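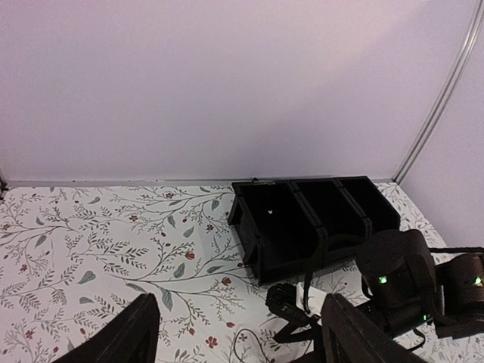 Attachment 1: wrist camera, left arm, bins and cloth in position.

Ticket: Open day demo cell, sorting task stalls
Site: Seltstead, demonstration bay
Reported by: bay support
Priority: raised to High in October, when the invitations went out
Status: Resolved (one item left open, see end)

Summary

The two-arm sorting demo for the open day runs well for a while and then stops with the left arm hovering over the tablecloth, fingers apart, like a guest who has forgotten why they came into the kitchen. No error on the screen. The right arm carries on waiting politely for its turn, which never comes.

Expected: left arm picks the small part off the cloth, drops it in the nearest bin, right arm takes over.
Seen: left arm goes down, thinks better of it, goes back up. Repeats until somebody presses stop.

Setup

Cell is the usual one with the pale walls. Black three-compartment organiser against the back wall. White tablecloth with the leaf and red flower print, requested by the events side so that the bay would look "less like a workshop". It is a workshop, but the request was granted.
Software is the Plularach task runner, demo profile. Part detection is the Casham plug-in. Part limit in the profile is 4,000 cycles before it asks for a service check.

Log

09:10 Restarted both arms and the task runner. Ran clean. Closed the ticket.

09:40 Reopened the ticket.

09:55 Checked the cycle counter in case the service check had come early and was being shy about it. Counter reads 3,075. Not that.

10:20 Suspected the fingers. Opened and closed them by hand from the panel, full travel, no grinding, no complaints. Re-ran the homing routine anyway. No change.

10:45 Turned on the detection overlay and watched a full run. The plug-in finds the part most of the time. It also finds the red flowers. It is very keen on the one just left of the organiser and gives it a higher score than the real part on every other pass. The arm goes down, the finger check says there is nothing there to hold, and it retreats. The finger check is right. The arm has been trying to pick a flower.

11:00 Informed the events side. Asked whether the cloth could be swapped for a plain one. Was told the cloth matches the cake table.

11:30 Tried turning the cloth round. There are flowers at the other end as well.

11:50 Raised the minimum score in the plug-in. The arm now ignores the flowers. It also ignores the part. Put it back.

13:15 Lunch, during which a visiting party from Fröhlich arrived early and asked for a demonstration. Gave them one. The arm went for the same flower 2 times and then stood still. They were very nice about it and one of them asked if it was a gardening robot.

13:50 Drew a pick zone in the profile, a small box on the cloth directly in front of the left compartment, and told the plug-in to disregard everything outside it. This should have been there from the start. The demo profile was copied from a bench with a plain mat, where the whole surface counted as fair game.

14:05 Ran with pick zone. Good picks, good drops, right arm finally gets a go.

14:30 Nudged the cloth on purpose, as a child will do it on the day. A flower slid into the zone and we were back to gardening. Straightened the cloth and clipped it underneath the table along the front.

15:10 Left it running while tidying up. No stalls. Stopped it by hand at 16:00.

Fix

1. Pick zone added and saved as part of the demo profile.
2. Cloth clipped down. Before each session, open the overlay and check that there is no red inside the box. If there is, move the cloth – please leave the box alone.
3. Minimum score left at its default.

For whoever is on the stand

If the left arm hovers, press stop, check the cloth, press start. Do not raise the score. Visitors like to be told what the arm is looking at, so the overlay can stay up on the big screen, and the flowers get a good reaction.

Still open

Black strap over the front of the organiser, by the join between the left and middle compartments. Has not caught on anything in testing. Would like it tied back before the doors open. Assigned to: bay support, so, me.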